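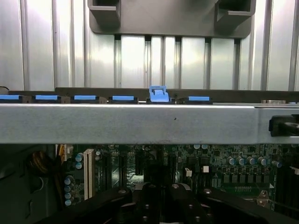 Ferance College Robotics Society: progress on this term's student project, in several short posts.

1/ The society's entry for the Raline Student Assembly Challenge has now passed its first formal review. The task is to teach a robotic arm to fit and remove parts inside a desktop computer. Seventeen weeks of teaching time are available to all teams, and the final takes place in October.

2/ Nineteen students are taking part this year, drawn from the second and third years of the engineering and computing courses. Previous experience with robots is not required. Members are placed in small groups, and each group has use of the arm for one afternoon session, from 2 pm until the laboratory closes.

3/ The college entry runs under the project name Plirivum. It was chosen by a vote of the members, and the society has been asked several times what it means. It has no meaning.
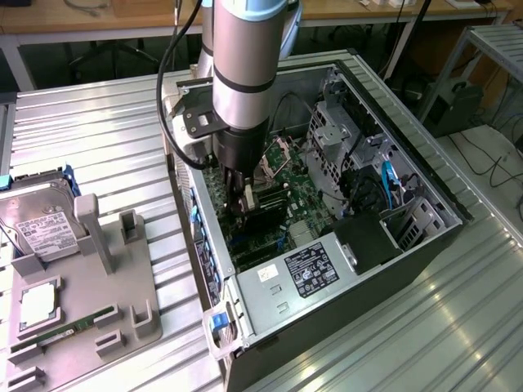 4/ Each group is responsible for one kind of part. The present list is memory, processor, hard disk and expansion card. Groups write their own movement plans and must submit them in writing before the arm is switched on. Plans that do not state a safe starting height are returned to the group.

5/ Members have found that a desktop tower is a demanding place in which to work. The walls of the case limit the angle of approach, and a cable that has shifted by a finger's width can spoil a plan that worked well the day before. Groups are therefore asked to check the cables before every run and to record any change in the log.

6/ The log now holds 471 entries. Of these, 172 concern the memory modules alone. Lewis Yule, who leads the memory group, has put the entries into a single table so that new members can see which approaches have already been tried. 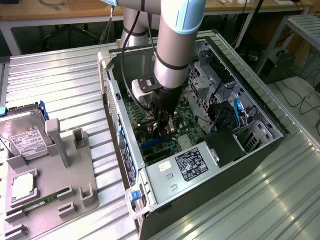 7/ Memory has taken up the largest share of the society's time this term. A module must be lined up with its slot along its full length and pressed down evenly. The group first tried a single push at the centre. It now favours two lighter pushes, one towards each end, and will present its results at the next members' meeting.

8/ A word on scoring, as several members have written to ask. The Challenge awards up to 400 points. Marks are given for correct placement, for time and for the quality of the written record. Points are deducted when a person has to step in during a run. Teams may stop a run themselves, without penalty, before the gripper has touched the computer – members should make use of this rule.

9/ The society wishes to thank Menzies, whose grant has paid for spare gripper fingers and replacement memory modules. A full list of purchases is kept in the laboratory office and may be read by any member on request.

10/ Groups are reminded that parts must go back to their own places in the holder at the end of a session. The movement plans depend on it. A processor turned the wrong way round in its recess cost one group most of an afternoon last month.

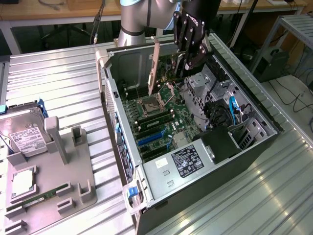

11/ Dates and duties for the remainder of term

The second review will be held in the last teaching week. Each group is to bring one complete run, the matching pages of the log and a short statement of what it intends to change. Statements should be no longer than one side of paper.

12/ Places on the expansion card group are still open to second-year students. Applicants should have completed the laboratory safety course and should be able to attend every session until the final. Names may be given to Lewis Yule or left at the laboratory office before 4 pm.

13/ Visitors are welcome to observe afternoon sessions by arrangement. They are asked to remain behind the marked line while the arm is moving and to leave bags at the door. Questions about the project may be sent in reply to this thread – the society will answer them during office hours.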